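Rovance Amenity Filter
Search filtering for vacation rental and aparthotel booking sites

Overview
Specifications
Pricing
Support

Rovance Amenity Filter adds structured amenity search to an existing booking site. It reads the listing database, maps free-text descriptions to a controlled list of terms, and returns filter results to the search page. The booking engine, calendar and payment steps are left unchanged.

Owners rarely describe the same thing the same way. One listing says "full kitchen", the next says "kitchenette w/ appliances", and a third leaves the field blank. A visitor who filters by kitchen sees only part of the available stock. The mapping step resolves these variants before the search index is built.
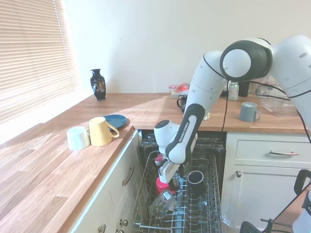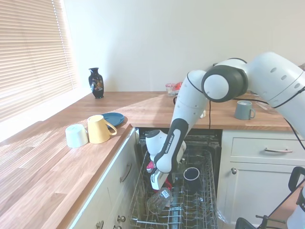
Terms are stored at three levels: room, fixture and finish. Each level can be shown as a filter, shown on the listing page only, or hidden. The kitchen in both pictures would be stored with the room term "kitchen", the fixture term "dishwasher" and the finish term "wooden countertop". A visitor searching by fixture would find it even if the owner's text mentioned only the kitchen. Finish terms are hidden by default and can be switched on by property type.

Mapping rules
The standard term list covers kitchens, bathrooms, laundry, parking, outdoor space and step-free access. Site administrators can add, merge or retire terms. A retired term redirects to its replacement, so saved searches and bookmarked result pages keep working. Phrases that match no rule are held in a review queue and do not appear in results until they are assigned.

Specifications
Listings per index: up to 3000 (Standard), no fixed limit (Extended)
Index refresh: every 15 minutes
Filters shown before "More": 7 by default, adjustable
Administrator accounts: 2 (Standard)
Input: CSV, XML or REST feed
Output: JSON
Hosting: Rovance servers, or customer servers on the Extended plan

Compatibility
Connectors are supplied for the Fehr and Stutley booking engines. Other systems connect through the REST feed. The February release added incremental updates for Stutley — earlier versions rebuilt the whole index after each change.

Setup
Send a sample export containing listing ID, title, description and property type. Rovance returns a mapping report with the unmatched phrases listed by frequency. After the report is approved, a test index is opened on a private address.

Integration questions: Sayaka Iwasaki, Purnorley office
Page updated 2026-03-05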